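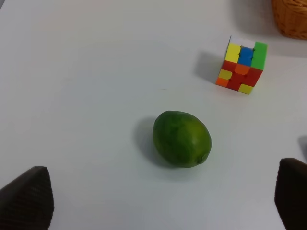

Small thread about fruit, because I cleaned my table and now I want to talk.

I buy at the market in Lurnden. When I moved to this country I did not know how to choose a lime. I took always the hardest and darkest one, and then I was angry that no juice came out.

A woman at the stall taught me. Take the lime in your hand and press a little. It should give a little back. Some yellow in the green is good, it is not old. Smooth skin is better than very rough skin.
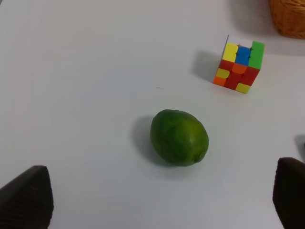

At home I roll it on the table with my palm before I cut it. Half a minute is enough. For my mango salad I need the juice of 2 limes, but if they are good ones I stop before the end and taste.

The cube lives on the table too. I try to solve it while the rice cooks. My best result is one side and a lot of bad words – the rice is always ready first.

Now mango. Color does not tell you much, I learned this with money. Smell it near the stem. If it smells sweet, eat it today or tomorrow. If it smells like nothing, leave it out of the fridge and wait.

A small dark spot on the skin does not scare me. A big soft place does.

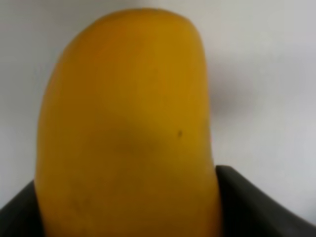
Yellow mango, one little dark spot.

Salad is mango, lime, salt, chili and a bit of red onion. I cut the onion very thin and leave it in the lime juice for 17 minutes. Why 17? My old kitchen timer from Muken is broken and stops there.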